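Following Zamudio Through the Rain

Posted in Places & Pages
14 comments

The Drimell literary walk starts outside a bank, which was a bakery when Zamudio wrote his only famous novel and a shoe store when he became embarrassed by it. Admission to the open day was free. The map cost 2 dollars, and without the map you were simply walking around Drimell in July with wet feet.

I have read the novel twice, the second time on purpose. It runs to 500 pages and the hero crosses the river in nearly all of them, so I was looking forward to the river. It is narrow. A tall person with poor judgment could jump it. In the book it takes a ferryman, a storm and most of chapter nine.

Our guide, Yuk-lan Lau, was good on this. She stood on the footbridge with her hood up and read us the drowning scene at full volume while a man below us hosed down a canoe. Zamudio, she explained, left town at nineteen and wrote the whole thing from a rented room in Dirholm, where the river is enormous. He borrowed that one and kept the street names from home.

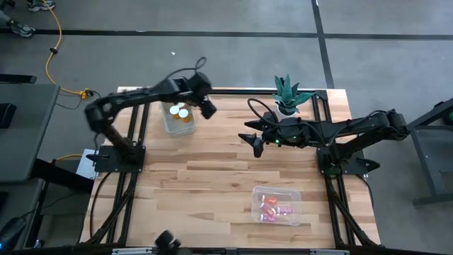 Fusen objected that the river was never meant to be measured, that a boy of six had looked at it and a man of forty had written it down, and that the Dirholm theory was put about by people from Dirholm. Yuk-lan said the letters were fairly clear. Fusen said he had read the letters. We moved on to the church.

The house came last. You get two rooms, a staircase you may look at, and a desk that belonged to his sister's husband. On the wall is the page from the first draft, number 242, where he crosses out "home" and writes "the town" over it, then crosses that out too. I stayed in front of it longer than I'd planned – partly because it was next to the radiator.

The gift shop sells a tea towel with the ferryman on it. I bought the tea towel. The last tour leaves at four, and the bus back leaves at ten past, so choose.

31 shares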